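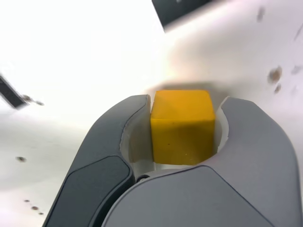

Fig. 1 – Cube jaune mat, arêtes légèrement arrondies.

# Tirix – nuancier des jaunes

Relevés colorimétriques d'enduits de façade, commune d'Utville. Version du 25/10/21.

## Contenu

- `releves.csv` : 908 mesures L*a*b*, séparateur point-virgule
- `facades.csv` : 167 façades, une ligne par adresse
- `teintes.csv` : 14 teintes de référence Kpodo

Illuminant D65, observateur 10°. Les valeurs manquantes sont codées `NA` – jamais zéro.

## Limites

Enduits à la chaux surreprésentés. Façades nord non relevées avant septembre.

## Contact

Leonilde Seixas, Rui Frade

Commentaires

Amra Kos
La colonne `b` est lue comme du texte sous R. Virgule décimale ?

Rui Frade
Oui, utiliser `read.csv2`.

Bit-na Bang
Il manque la rue du Four dans `facades.csv`.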